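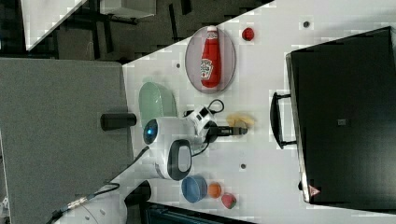 Photos: Ottilie Imhof / Posetholm workshop notes

Tips for recording kitchen examples with an arm

These are the habits we have settled into for recording pick-and-place examples with kitchen things. They suit a small bench with one arm and two people, one driving and one resetting the table.

Start with the table. Wipe it down and let it dry before you lay anything out. Crumbs and tape residue show up on a white top, and a sticky patch can hold a light toy in place when the gripper closes on it.

Pick things of different sizes. A squeeze bottle, a ball and a shallow dish each ask for a different approach, and you want all of them in the set. Toy food is good for this. It doesn't spoil, it rinses clean in dish soap, and you can leave it out overnight.

If you use a real bottle, empty it first, wash it, and screw the cap back on tight. Urs Prantl likes to put a little dry rice inside for weight. Tape over the hole in the cap if you do that.

Lay a bottle on its side on a plate for some runs and directly on the table for others. The rim of the plate changes how low the fingers can go. Turn the plate a little between runs too.
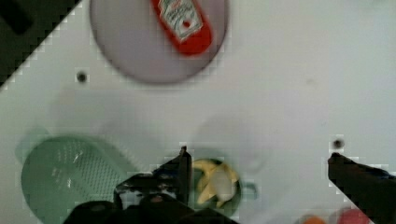
Check the view from the wrist before every block of recordings. Drive the arm to its starting pose, open the gripper all the way and look at the screen. If a finger hides the thing you mean to pick up, move the thing or change the pose. Wipe the lens with a dry cloth while you are there.

Keep each recording to one task. "Put the banana in the pot" is one task. If the driver fumbles and grabs again, keep it, but write "regrasp" in the log. If the driver gives up, stop the recording and mark it failed. Don't delete failed runs until the end of the day - we once threw out 10 good ones along with the bad.

Move things between runs, and move them by more than you think you need to. People tend to put a cup back exactly where it was. Leonilde Bragança cut a set of paper cards with places written on them (front left, by the oven, near the plate) and draws one for each object. It takes five seconds and the layouts come out much more mixed.

Leave a clear patch of table somewhere. The arm needs room to set things down, and so do you when you are resetting.

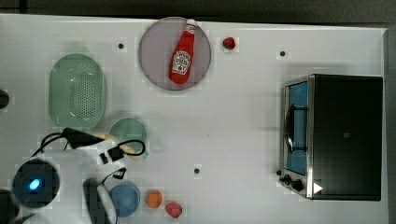

Heavy items such as a toaster oven should stay put for a whole block. Unplug it, tuck the cord behind, and mark the corners with masking tape so you can put it back if it gets bumped. Try the door by hand before you ask the arm to go near it.

Look after the cables. Move the arm slowly through its full reach once in the morning and watch for loops that catch on dishes. Velcro straps are better than zip ties, as you will want to change them.

Drivers get sloppy when they are tired. We swap after 72 runs, or sooner if somebody asks. Three drivers on one task is better than one, as everyone reaches a little differently.

At the end of the day, copy the recordings to a second disk, wash the toys, and store them in a lidded tub with the cards.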